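Working Alongside Automated Room Servicing: A Guide for Housekeeping Supervisors
Standstead Residences — Workplace Practice Series
Issued Fri 28 November

Purpose

This guide sets out how supervisors should introduce automated room servicing to an existing housekeeping team. It applies to the 113 rooms on the Erurport site and to any site that moves to the Horno scheduling system after it. It should be read together with the site safety manual.

What is changing

Horno assigns rooms, orders linen and dispatches the floor-cleaning machines. Corridors and lobbies are cleaned by machine overnight. Linen is carried between floors by the Yilma delivery carts. Attendants no longer collect a paper room list at the start of the shift, and they no longer push loaded trolleys to the service lift.

The setting out of rooms remains manual work. This includes beds, bathrooms, refreshment trays and the final check before a room is released.

Before the first shift

Step 1. Meet with the whole team at least one week ahead. Explain which duties are moving to the machines and which are staying. Confirm in writing that rostered hours will not be reduced during the introductory period.

Step 2. Record how the work is done now. Ask each attendant to carry out one full room in the usual order while a colleague takes notes. The notes are used to set task times in Horno and must not be used for individual performance review.

Step 3. Enter the task times. The system default for a tray is too short for most rooms and should be replaced with the figure agreed by the team. 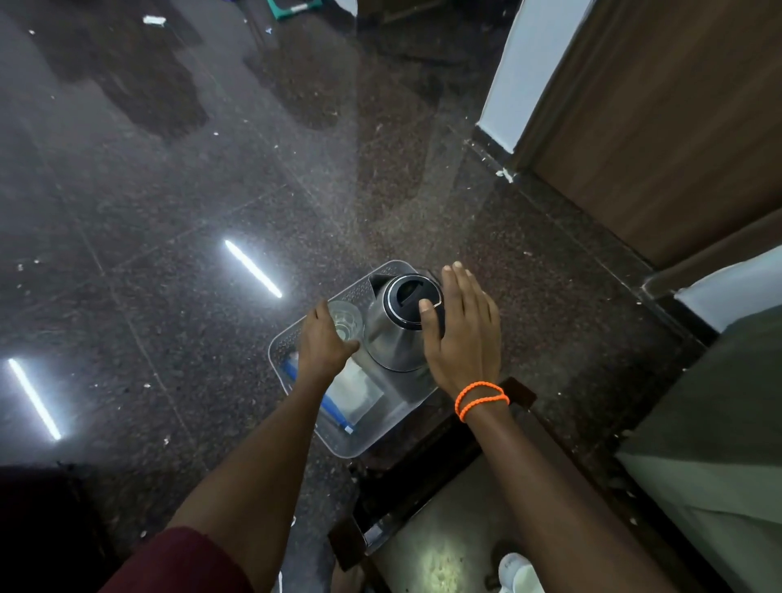 Tray setting is the task attendants ask about most often, and supervisors should be prepared to discuss it. The system treats a tray as a single item to be marked complete, but the work consists of several small handling tasks. A kettle and an upright drinking glass standing close together on a clear plastic tray call for both hands, one at the glass and the other on the kettle lid, and the small items have to be kept clear of them. Allow time for this in the schedule. Where a tray has been put down on the floor, the attendant should pause the room in Horno so that no machine is dispatched to it.

During the shift

Step 4. Check that every attendant can pause and release a room from the handset without assistance. A paused room stays paused until a person releases it.

Step 5. Keep delivery carts to a load of 600 towels per run or fewer. Carts must wait at the marked bay and must not enter guest rooms.

Step 6. Hold a short review at the end of each of the first 4 shifts. Note any room where the allotted time was not enough and amend the entry the same day.

Changes to roles

At Erurport, where the system was introduced in August, 3 attendants moved into room inspection. Their position descriptions and pay classifications were revised before they started. Supervisors at other sites should follow the same order — classification first, new duties second.

Attendants who prefer to remain in room servicing may do so. Requests for training are to be approved in the order received.

Questions about this guide should be directed to Gebremedhin Mersha, Workplace Practice.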